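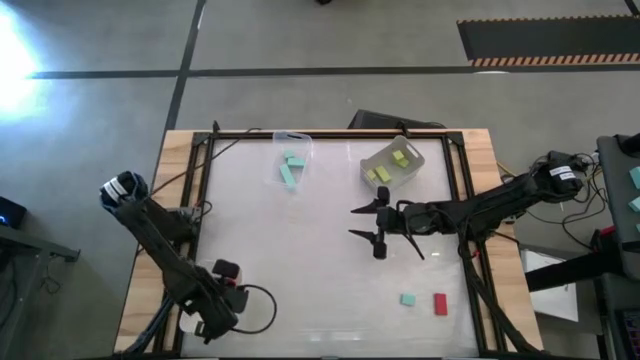
Home Questions Tags Unanswered Log in

Two-arm planner: right arm stops short of the container and times out

2 min read, 298 views

We run two arms on one table, sorting blocks by color. Planning is done in Natano, with the Auer driver underneath. The left arm works fine. The right arm picks a block, goes toward the container, then stops and I get "no valid path" after 700 ms. If I turn off collision checking between the arms it plans every time, but I don't want to leave it that way. The failures began in February after I changed the gripper model. Same start pose, same goals, and it fails on 55 percent of runs. Is this the timeout or the collision model?

Share 2 comments

Answer 1

Raise the timeout. 700 ms is short for two arms. I use 2 seconds.

Answer 2

Posted by Ingeborg Haslinger

I would look at the collision model before the timeout. A longer timeout will hide some of the failures and slow everything down.

Go through these in order:

1. Print the pair of links that is in contact when planning fails. In Natano it's in the debug log, one line per rejected state.
2. If one of the pair is a gripper, check the padding. The Auer default is meant for bare arms. If you also put sleeves and cables in the model you are padding them twice.
3. Check that the containers are loaded as open shapes. A closed box makes every goal inside it a collision.
4. Park the other arm off the work surface and run it again. If it still fails, the other arm isn't your problem.

We had this at Ornwood and it was number 2. The setting is saved per gripper, so a new gripper file resets it.

Answer 3

Same problem here with Olanach, never solved it. Following.

Share 0 comments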